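Plonusell gripper trial: second progress report to Pilau
Jul 17, 2025

Hi all, me again with the update I promised. Short version: the hand-held grippers are working out better than I thought they would, the tracking is good most of the time, and I've changed my mind about the finger pads (again). Long version follows, grab a coffee.
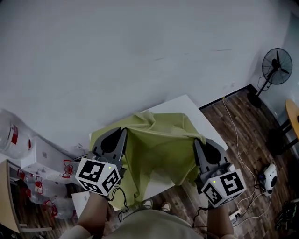 Where we're at

When I wrote last time I was still waiting on parts and grumbling about it. The parts came, and I've been folding cloth pretty much ever since! The point of this stage, for anyone who skipped the proposal, is to compare two sets of hand-held grippers before we commit any of your money to the arms. I hold one in each hand, do the job the way I'd want an arm to do it, and the marker cubes let us work out where each gripper was the whole time. If a gripper is awkward in my hands on a plain flat cloth, I don't want it bolted to anything expensive.

The two sets are the Phuthong pair and the Plukgate pair. I've done all the cloth work at the white table so the background stays the same from one run to the next. So far that's 98 usable runs, split evenly, plus a pile of bad ones I've kept in a separate folder in case someone wants to look at what goes wrong.

Phuthong pair

I like these a lot. They're light, the squeeze is smooth, and I can go for a good long stretch before my wrists start complaining. They do very well at pinching an edge and lifting it. Where they let me down is picking up a single layer once the cloth is already folded in half. I'd say I grab both layers more often than I grab one, and I'm being careful, so an arm isn't going to have an easier time of it.

I swapped the pads over for a softer set in the second week, which helped with the layers but made the cloth stick when I wanted to let go. So I've gone back to the originals for now. Yes, I know I told you the soft ones were the answer. Sorry!

Plukgate pair

Stronger grip, heavier body, and a stiffer spring than I'd like. I was ready to write them off after the first afternoon, but they grew on me. They hold a corner very firmly when you pull the cloth taut, and I had only 4 drops in the whole lot. The downside is that I tire quickly and you can see it in the recordings, with the motions getting choppier toward the end of a session. I've started taking a break every 10 runs and that's mostly sorted it out.

Tracking and cameras

The cubes are doing their job. The tracker loses one now and then when I cross my hands over or tip a gripper so far that only a single face is showing, and then the position jumps a bit before it settles. It's annoying but it's easy to spot in the data and I've been trimming those bits by hand.

The head camera is a keeper. I'd been planning to use a fixed one on a stand as well, and I did try it for a couple of days, but my shoulders blocked the view so often that I packed it away. That frees up a little money in the camera line, and I'd like to move it to spare pads and cables if you're fine with that. The cables are the thing I'm least happy with, to be honest. They're a nuisance any time I reach across the table, and I had to redo one whole session when a plug worked itself out without my noticing.

Money and timing

We're a touch under budget. The only surprise was shipping on the second set of grippers, which cost more than I'd allowed for, and the camera savings more than cover it. Timing is fine too. I'm over 2 weeks behind on the written comparison but ahead on the recordings, and I'd much sooner have it that way around.

What's next

I want to try thicker cloth (towels, mainly) with both pairs, and then the same folds with the table a bit lower, to see how much of the wrist trouble is me and how much is the grippers. After that I'll write up a proper recommendation on which pair goes forward to the arm stage. My favourite at the moment is the Phuthong pair with a pad somewhere between the two I've tried, but the towels could easily change that.

Arm testing is still pencilled in for October. Could you let me know about moving the camera money before I put in the next parts order? Happy to jump on a call if that's easier than email, and I can send over a few of the recordings if anybody would like to watch me fold the same cloth again and again.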